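About Us

Kullance cleans and maintains washrooms, small bathrooms and toilet blocks in rented and shared buildings. We also write the cleaning procedures our crews follow, and we supply those procedures to other firms under the name Wamska. The company was set up to do one kind of room properly and has not moved into offices, kitchens or windows.

Scope of work

Our standard contract covers the toilet, the vanity, the basin and faucet, the mirror if there is one, the walls up to shoulder height, and the floor. Showers and tubs are priced separately. Drains are inspected but not opened. Silicone joints are cleaned, and replaced only on written request.

We currently hold contracts for 2693 rooms. Most of them are small: a toilet, a vanity and enough floor to stand on. A small room takes less product than a large one but needs more care with the order of work, as there are few places to set anything down without it being in the way of the next step.

The Wamska procedure

The procedure has eight steps, always carried out in the same order:

1. Clear the vanity top and the floor.
2. Raise the toilet lid and apply cleaner under the rim.
3. Clean the basin and faucet while the cleaner stands.
4. Wipe the vanity doors and handles.
5. Clean the inside of the bowl, rim first.
6. Wipe the seat, both faces of the lid, the tank and the pedestal.
7. Empty and reline the bucket.
8. Wash the floor, working toward the door.

Steps 2 and 5 are kept apart on purpose. Contact time for the rim cleaner is set by the product label, and scrubbing sooner wastes it. In hard water areas we repeat step 2 before going on.

The bowl is done with a hand pad in a pale color. A long brush reaches the water line well enough, but the underside of the rim is where scale collects, and a pad can be pressed against it with even force. Pale pads show soil early, so they get changed early. Pads used on the toilet are never used on the basin or the vanity. They are stored in a separate bag and counted out at the start of each shift.
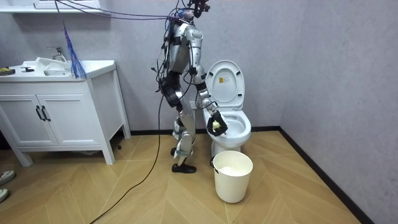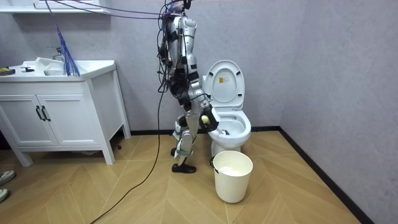
Toilet with the lid raised, bucket on the floor in front of it, small yellowish object, perhaps a sponge, at the bowl.

Fixtures and labels

Many toilets carry a printed label inside the lid. We do not remove these. They are wiped with a damp cloth only, without solvent, and a label that is already lifting is noted on the room sheet for the building owner to deal with.

Vanities on legs are cleaned underneath at every visit. Vanities that sit directly on the floor are cleaned along the front edge, and the joint is checked for swelling. Bar handles are wiped along their full length, including the face turned toward the door, where fingerprints and soap residue build up.

Products

We use two cleaners: an acid product for scale inside the bowl and a neutral product for everything else. Both are bought in concentrate from Jereck and diluted at our own store. Neither is mixed with bleach under any circumstances, and bleach is not carried on our vans. Cloths are washed at high temperature and dried without softener, which reduces absorbency.

Checks and records

Each room has a sheet with the date of the last visit, the products used and any faults found. Two rooms in every building are rechecked each February against the full procedure, and the results go to the client without editing. Where a room fails, it is cleaned again at our cost and the sheet is kept on file.

The procedure is revised when a step proves unclear or a product changes. The last revision moved the bucket from step 6 to step 7, after pedestals were found to be getting splashed a second time.

Contracts are priced by room and by frequency. Requests for quotes should state the number of rooms, the floor type and whether the water is hard.

Comments

annamalai
Does the neutral cleaner leave streaks on chrome faucets? Ours does unless I buff it.

kullance office
It can if the dilution is too strong. Try half the amount and finish with a dry cloth.

tilegrout
Step 4 before step 5 makes sense, I had always done the bowl first and then had to change gloves for the vanity.

rental owner
Do you sell the room sheets separately? I only have 2 bathrooms.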